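Chapter 7
Plain Weave and the Balance of a Cloth

7.1 Scope of the chapter

Chapter 6 dealt with the spinning of staple yarns and with the ways in which twist is measured. The present chapter takes those yarns to the loom. It covers plain weave, the simplest of the interlacings, and the properties that follow from it: cover, crimp, stiffness and resistance to slippage. Twills and satins are left to Chapter 8.

In plain weave each weft thread passes over one warp thread and under the next, and the following weft thread reverses the order. The repeat is two threads by two. No other weave has as many crossings for a given number of threads, and the cloth is firm for its weight as a result. The same crossings limit how closely the threads can be packed.

7.2 Sett and cover

Sett is the number of threads per unit width, stated separately for warp and weft. A cloth with equal sett and equal yarn in both directions is called balanced. Most trade cloths are not. If one set of threads is thicker, or lies closer together, it stands out on the surface and gives a rib. A strong rib is a design choice; a faint one is often the result of uneven tension between the warp beam and the take-up roller.

The Skolitz trials, discussed in Section 7.5, used a cotton warp of 35 threads per inch and varied only the weft. Strips were flexed 2,000 times and then tested for thread slippage at the seam. The loosest setts failed first, as expected, but the order of the middle group changed with yarn twist. Böttcher's cover formula does not predict this – it treats the yarn as a smooth cylinder and ignores surface hair.

7.3 Irregular yarns

A slub is a short thick place in a yarn. Slubs may be faults, or they may be put in on purpose at the spinning frame. In plain weave they cannot be hidden, as every thread comes to the face at every second crossing. Colored fiber blended in small amounts behaves in much the same way and shows as short broken lines along the thread. The reader should learn to tell random slubs from those that recur at a fixed spacing, which point to a worn roller.

Figure 7.1. Off-white cloth with a fine weave, faint ribs and scattered slubs (computer rendering).

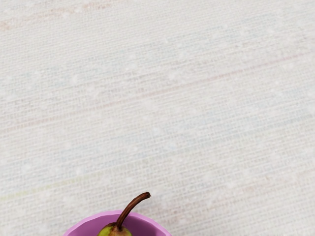 Lucyna Witkowska objects that the rule in Section 7.3 is too simple for hand-spun weft, where a recurring slub may come from the rhythm of the spinner's draw and no roller is involved. She would have students unpick a length of weft and measure between the thick places before naming any cause.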